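Folding trackpants on the bed without them ending up a lumpy mess
Posted in Laundry & Linen, July 2, 2021

Clerker
Hello everyone, long-time reader and first-time poster, so be kind! I do all my folding on the bed because it's the only flat surface in the house big enough. Shirts I can manage. It's the soft grey pants with the gathered elastic waist that beat me every time. I lay them out sideways, waist to the left and legs to the right, and smooth them as best I can.
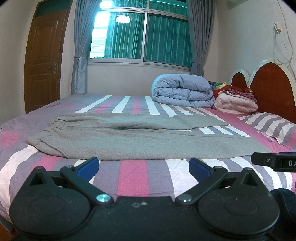
The trouble starts when I bring one leg over the other. The elastic pulls the top in, so the waist end is fat and narrow and the legs are wide and floppy, and by the time they're in the drawer they've come undone again. I've also got quilts and spare bedding living on the far side of the bed, so there's only so much room to spread out. Is there a knack to it?

Merken
You're most of the way there, love. Put one leg on top of the other, seams together, then tuck the crotch point in so you have a long straight rectangle. Fold the ankles up to just short of the waistband, then fold in half again. Don't fight the gathers! Give the waistband one good stretch sideways, let it go, and leave it be. Mine stand up in the drawer quite happily, and I've been doing them like this since the kids were in primary school (they're both over 40 now, heaven help me).

Do the fluffy things separately, by the way. If you pick up anything plush by the middle it just bunches and twists on itself.

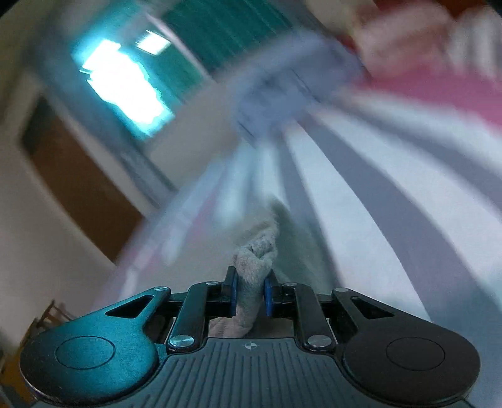
Take it by two corners, give it a shake and lay it down flat before you start folding. I keep a separate pile for those and leave it till last, with a cup of tea.

Feltberg
I just roll mine. Takes 2 seconds.

Clerker
Thank you both! Tried the tuck this arvo and the grey pair has stayed put so far. I'll have a go at rolling the kids' ones in August when we pack for the coast.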